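Notebook, 10/21/23

Template corruption in Peltton, day 2 of looking

Started from the vendor reply Mercy Khaemba forwarded. It says the numbering fault in Peltton Writer is a known issue, fixed in build 351, and that anyone still seeing it must have a damaged template. I don't buy the second half. We have build 351 on both bench machines and the fault is still there with a template I made from scratch this morning.

What happens: open a long document with linked headings, save, close, reopen. Heading numbers restart at 1 after the first section break. Undo doesn't bring them back. The file on disk has the wrong numbers too, so it isn't only a drawing problem on screen.

Tried so far:

Fresh user profile. No change.

Nilmont add-in switched off. The forum people swear by this one. It made opening quicker and did nothing for the numbering. I suspect most of them reopened a short document and called it cured.

Repair install. Took ages, asked for a restart, same fault on the first reopen.

Saving to the older format and back. Numbers come out right, but the cross-references turn into plain text, so I'd hardly call that a workaround. Mercy thinks it would do for the Jaidee manuals, which have no cross-references. Maybe, if somebody checks them first.
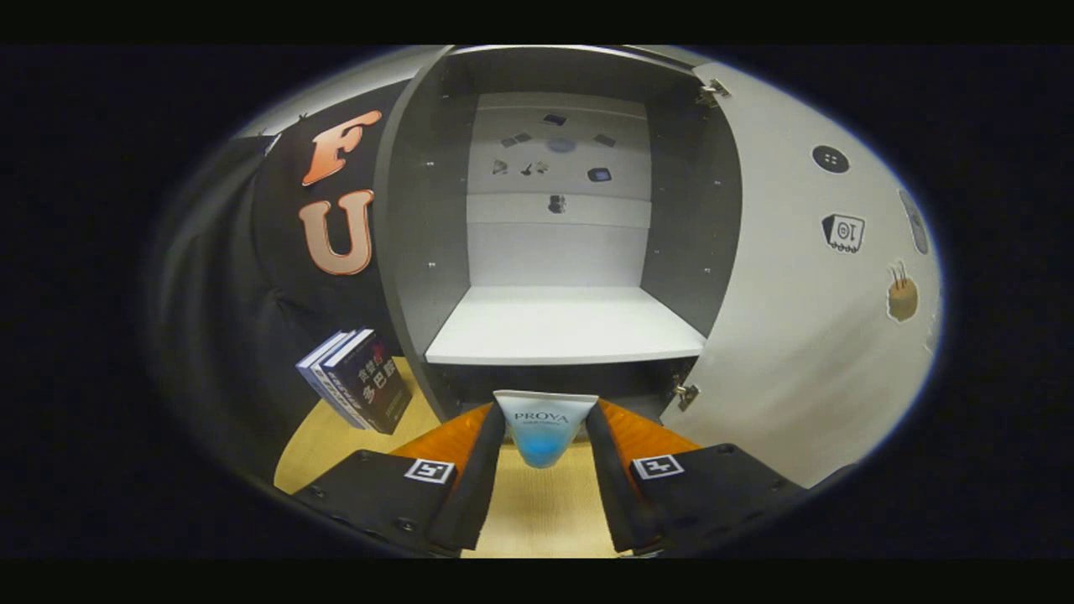 Size of document

The claim going round is that it only affects files over 300 pages. Our worst case, the Skullesari handbook, is 983 pages and fails every time, which fits. But I cut it down to the first two chapters and it still fails. Then I pasted the same two chapters as plain text, put the styles back by hand, and it was fine through repeated saves. So I think page count is a red herring and something in the list definitions is being carried along. Not proved – I only did the one document.

The release notes for 351 say "improved handling of numbered lists". Improved how? The May build used the same sentence, word for word, and the fault was there then as well.

To do

Unpack a good copy and a bad copy and compare the list definitions side by side.

Ask Mercy which build the handbook was first made in. If it predates May I'd like to see the original file, before anyone "repaired" it.

Reply to the vendor with the scratch template attached. Keep the ticket open, whatever they say about closing it.

Leave the add-in off on the second bench machine for now, so the two can be compared.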